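Ticket 1723 – Navigation: Agent bleibt an offener Tür hängen, danach Positionsverlust im gefliesten Raum

Projekt: Flomley (Simulationsumgebung Innenräume)
Komponente: Lokalisierung / lokaler Planer
Priorität: hoch
Status: behoben, Nachtest offen
Gemeldet von: Zoriana Demchenko
Zugewiesen an: Callum MacKinnon
Beobachter: Ilham Kettani, Nuanchan Rattanakul

Fehlerbeschreibung (Demchenko)

Seit dem Wechsel auf den neuen Planer Pusen bricht der Agent Fahrten zwischen zwei Räumen ab, wenn die Tür dazwischen offen steht. Er fährt auf die Öffnung zu, verlangsamt, bleibt stehen und beginnt dann, sich auf der Stelle zu drehen. Im Protokoll steht zuerst "kein gültiger Pfad", später "Kollision mit statischem Objekt". Die zweite Meldung kommt auch dann, wenn der Agent laut Simulator noch Abstand zum Türblatt hat.

Mit dem alten Planer tritt das in derselben Wohnung nicht auf. Die Szenendatei ist unverändert, zuletzt bearbeitet im Dezember.

Schritte zum Nachstellen:
1. Wohnung mit den Fliesenräumen laden, Tür auf "offen" setzen.
2. Agent im blaugrau gefliesten Raum starten, Blick zur Türöffnung.
3. Ziel in den Nachbarraum legen, hintere Wand.
4. Fahrt ohne manuelle Eingriffe laufen lassen.

Erwartet: Agent fährt durch die Öffnung und meldet Ziel erreicht.
Tatsächlich: Abbruch vor der Öffnung. In der Serie mit 200 Fahrten gab es 9 erfolgreiche Durchfahrten.
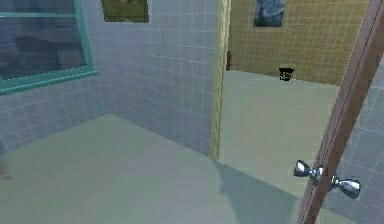 Abb. 1: Agentensicht auf die Türöffnung, Türblatt mit Knauf rechts.

Kommentar MacKinnon

Kann ich nachstellen. Ich habe die Belegungskarte neben die Kollisionsgeometrie gelegt. Das Türblatt ist in der Karte viel zu breit eingetragen. Ursache ist die Hüllform der Tür: Blatt und beide Knäufe werden zu einem gemeinsamen Quader zusammengefasst, und der Quader ist an den Weltachsen ausgerichtet. Bei geschlossener Tür fällt das kaum auf. Steht die Tür schräg, deckt der Quader einen Teil der Durchfahrt mit ab.

Der alte Planer hat die Dreiecksnetze direkt abgefragt, deshalb war er nicht betroffen. Pusen liest nur die Hüllformen.

Testweise habe ich die Knäufe aus der Hülle genommen. Die Durchfahrt wird etwas breiter, reicht aber immer noch nicht für den eingestellten Sicherheitsabstand von 700 mm. Den Abstand möchte ich nicht anfassen, der ist mit Georgiou so abgestimmt und gilt später auch für das echte Gerät.

Rückfrage Kettani

Kann der Schatten der Tür auf dem Boden eine Rolle spielen? Er zieht sich schräg über die Fläche vor der Öffnung. Bei Nikolaidis hatten wir den Fall, dass die Bodensegmentierung dunkle Streifen als Hindernis gewertet hat.

Antwort MacKinnon

Geprüft, in diesem Fall nein. Mit abgeschalteten Schatten bleibt das Verhalten gleich. Die Segmentierung markiert den Boden als befahrbar, auch im dunkleren Teil. Die Sperrung kommt allein aus der Hüllform.

Ergänzung Demchenko: zweiter Fehler

Beim Testen ist noch etwas aufgefallen, das vermutlich bisher vom Türproblem verdeckt wurde. Nach dem Abbruch dreht sich der Agent, um sich neu zu orientieren. Steht er dabei mit Blick in eine Raumecke, springt die geschätzte Position. Der Sprung liegt immer bei einem Vielfachen der Fliesenbreite. Danach rechnet der Planer mit einer falschen Startposition und meldet Kollisionen, die es in der Simulation nicht gibt. Das erklärt die zweite Meldung aus der Fehlerbeschreibung.

Ich habe den Agenten von Hand in so eine Lage gebracht und die Ansicht gespeichert.
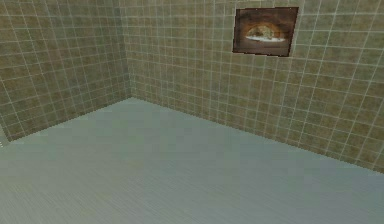 Abb. 2: Blick in die Raumecke, einziges Wandobjekt ist das gerahmte Bild oben rechts.

Kommentar Rattanakul

Die Merkmalszuordnung findet an den Wänden fast nur Fugenkreuze, und die sehen sich alle ähnlich. Auf dem glatten Boden kommt so gut wie nichts dazu. Richtig eindeutig wäre das gerahmte Bild, aber dessen Merkmale werden verworfen, weil der Filter am oberen Bildrand einen Streifen ausblendet. Der Streifen stammt noch aus der Zeit, als dort die Statusanzeige eingeblendet war. Die gibt es nicht mehr.

Zur Ecke hin verschwimmen die Fugen außerdem. Dort liefert der Detektor Punkte, die von Ansicht zu Ansicht wandern. Die Odometrie allein wäre besser gewesen, aber sie wird überstimmt, sobald genug Zuordnungen vorliegen. "Genug" heißt bei uns nur Anzahl, die Verteilung wird nicht bewertet.

Vorschlag:
- Ausblendstreifen oben entfernen.
- Zuordnungen in regelmäßigen Mustern abwerten, wenn mehrere Verschiebungen gleich gut passen.
- Positionssprünge ohne passende Odometrie ablehnen und als Warnung ausgeben.

Kommentar Georgiou

Einverstanden mit allen drei Punkten. Für den dritten bitte kein stilles Ablehnen: Der Agent soll anhalten, bis die Schätzung wieder stabil ist. Ein Gerät, das mit falscher Position weiterfährt, ist für mich ein Sicherheitsthema, auch wenn es bisher nur in der Simulation vorkam. Ich habe den Fall in die Risikoliste aufgenommen.

Die Drehung nach dem Abbruch bleibt vorerst abgeschaltet.

Umsetzung (MacKinnon)

Türhülle: Blatt und Knäufe sind jetzt getrennte Hüllformen, beide am Türblatt ausgerichtet und mit dem Gelenk mitgeführt. Die Karte wird bei jeder Änderung des Türwinkels neu berechnet.
Filter: Ausblendstreifen entfernt.
Lokalisierung: Prüfung auf Mehrdeutigkeit eingebaut, Schwellwert vorläufig.
Planer: Halt bei unplausiblem Sprung, Meldung "Position unsicher" mit letzter gültiger Schätzung.

Kurzer Test auf meinem Rechner: Durchfahrt klappt, auch mit halb geöffneter Tür. In der Ecke hält der Agent an und meldet die unsichere Position. Nach einer kleinen Rückwärtsfahrt fängt er sich wieder. Die Kartenberechnung dauert spürbar länger, dafür lege ich ein eigenes Ticket an.

Offen

- Serie mit 200 Fahrten auf dem Testserver Kudach wiederholen, gleiche Startwerte (Demchenko).
- Andere Türen der Wohnung auf dieselbe Hüllform prüfen (Kettani).
- Schwellwert für die Mehrdeutigkeit an Räumen ohne Fliesen gegenprüfen (Rattanakul).
- Drehung nach Abbruch erst nach Freigabe durch Georgiou wieder einschalten.

Letzte Änderung: Do., 9. März, Status von "in Arbeit" auf "behoben, Nachtest offen" gesetzt.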